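Wieser Publishes Its Upkeep Routine for the Selik Two-Handed Cell
Wikwood site opens its maintenance sheets to other shops running finger-type robot hands

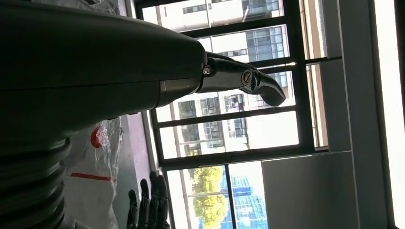

By Wendelin Ammann
Maintenance Lead, Wieser Automation, Wikwood

WIKWOOD, October -- Wieser Automation today released the full upkeep routine for its Selik cell, a bench station that handles bags, pouches and small loose goods with jointed robot hands. The routine covers setup, daily checks, finger joint service and cable care. It is free to download and may be copied and changed by any shop that wants to use it.

The Selik cell runs 2 arms. Each arm carries a hand with slim, jointed fingers, and a small camera sits at the wrist. The cell is used for soft packaging, including thin plastic bags that wrinkle and shift when they are picked up. Work of this kind is hard on fingers. They close on material that gives way, so they tend to travel further and close more often than a plain two-jaw gripper doing the same job with boxes.

Most of the service time on the cell goes into the finger pivots. Each pivot bolt sits in a round recess, and dust from packaging collects there. Under the old plan the pivots were cleaned whenever an operator reported a stiff finger. Under the new one they are cleaned every 100 hours of running time, with the arm parked and power to the hand switched off at the cabinet.

The steps are short. The technician wipes the recess with a dry lint-free cloth, moves the finger by hand through its full travel, and feels for drag or side play. A finger that drags is cleaned again and rechecked. A finger with side play comes off and goes to the bench. The small hex-head screws at the joint are checked with a torque driver at the same visit and marked with paint pen, so that a screw that has turned can be spotted later from outside the cell.

"We used to tighten by feel, and two people's feel is never the same," said Ammann. "The paint mark settles it. If the line is broken, you stop and get the driver."

Ribbed covers get their own page. The folds are opened by hand and inspected with a flashlight for cracks, starting at the end that bends most. Covers are not to be oiled or sprayed. Silicone spray was tried at Wikwood for one summer and dropped after it held dust in the folds.

The wrist camera is checked at the start of each shift. The operator cleans the lens, sends the arm to its park position and compares the live view with a saved one. If the finger in view has moved against the saved view, the mount is loose or the finger has been bent, and the cell stays in manual mode until a technician has looked at it. Daylight changes the picture through the day, so Wieser keeps separate saved views for morning and afternoon -- a late addition to the routine, made after several false alarms.

Cables are replaced on running time, at 930 hours, whether or not they show wear. The sheets explain how to route the new cable, where to leave slack at the wrist and which ties to cut first. A full cable change on one arm is planned as a job for a single technician. After the change the arm is run at low speed through 100 open-and-close cycles before it goes back to work.

Spare fingers, covers and cable sets for the Selik are stocked by Ziltetti, which also takes in worn hands for rebuild. Shops that rebuild in house can use the bench drawings included in the download. Part numbers are listed on the last sheet, with the older finger set shown separately because its pivot bolt is shorter and must not be mixed with the current one.

The routine was written for the Selik, but the pages on pivots, covers and camera checks should carry over to similar hands with little change. The torque values should not be carried over. Owners of other equipment should take those from their own manual.

Wieser will update the sheets as corrections come in. Comments can be sent to the service desk at Wikwood, marked "Selik upkeep." Please include the running hours of the hand and say which finger set is fitted.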